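Notebook, chores bench
November, entry 14

Long one today, so coffee first. The question on the whiteboard is still whether a machine can tidy a bathroom drawer without a person hovering, and my answer this morning is still no, but a more cheerful no than last month's! We have 25 chores on the Perron list and the small-package ones are where I keep losing time. Shirts I had expected to be the horror. Slim things that lean and slide are worse (at least for me).

What I want the policy to learn is where to take hold of a thing that's tilted, with printing up one side and hardly any thickness to it. If the pads come in square they shove it over. Come in at a slant and you have a chance. 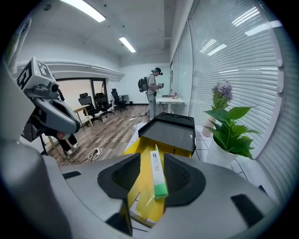
Drawer work, second half

Drarora is the name we gave the put-away task, and I'm still fond of it even though it eats my afternoons. The Caltar planner is good at going to a spot and bad at knowing when to let go, and that's my whole complaint. It'll hang over the right place for ages, dithering, and then drop from too high. People don't do this. When I do it by hand I've already started lowering before I've decided anything, and I don't know how to write that down as a rule (tried, got 300 lines of nonsense, deleted it).

Note to self: run 3231 in the Ultura logs is the one to replay for the release timing.

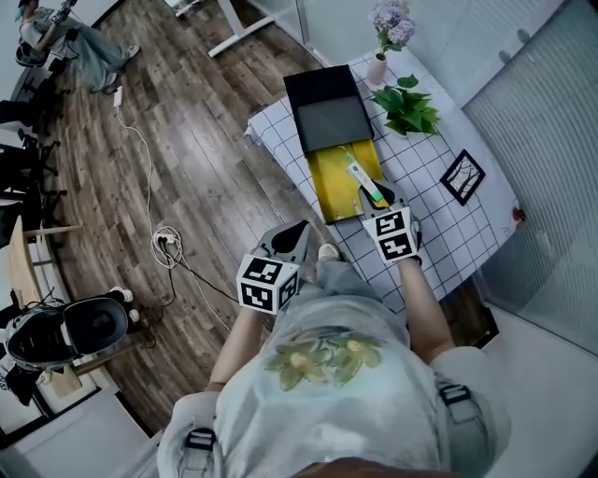 Tubes are my pick for the next chore we can claim as nearly done. They're forgiving, they squash a bit, and you can get at them from most sides. With the green-capped one held up over the yellow tray like that, the only decision left is how low to go before opening the jaws, and I think a machine can get that from examples alone. What I don't believe yet is the drawer part, pushing the tray home with things lying in it. I'd like to try that with the planner switched off and just the learned part driving. Must ask whether the bench is free after 4.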